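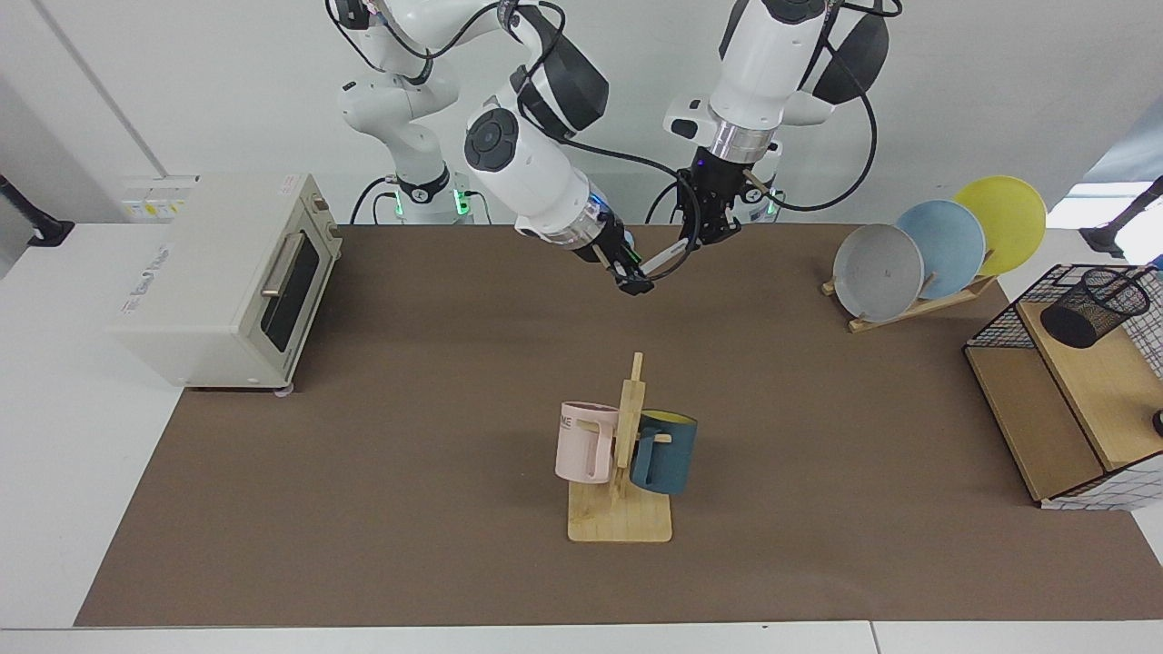 When does the new water meter tariff take effect?
It applies to readings taken from the March billing cycle onward. Readings taken before that cycle are billed at the old rate.

Haden Water Users Association
Minutes of the ordinary meeting

Chair: Kimutai Ogola
Meeting opened 6:40 p.m. Quorum confirmed.

1. Previous minutes
Approved with one correction. Item 4 should read "Pacheco Lane valve," not "Pacheco Lane pump."

2. Meter replacement
Of 133 connections on the Baladik line, 78 have the new meter. Access to the remaining properties is to be arranged by letter. Meters with a cracked register glass go first. Old units are to be tagged with the connection number and final reading before disposal.

3. Tariff
The fixed charge is unchanged. The second consumption band now begins at 31 cubic meters per cycle. A request to average two cycles for households with a reported leak was discussed and held over. The chair asked for draft wording.

4. Palari reservoir
Inlet screen cleaned. The float switch still sticks at low level and will be replaced under the existing maintenance contract. Overflow pipe bracket is corroded; spending of up to $500 approved for a new one. Motion carried, one abstention.

5. Correspondence
One letter on low pressure at the upper end of Pacheco Lane. Pressure to be logged at the hydrant over a full week and reported at the next meeting.

6. Other business
None.

Meeting closed 8:05 p.m.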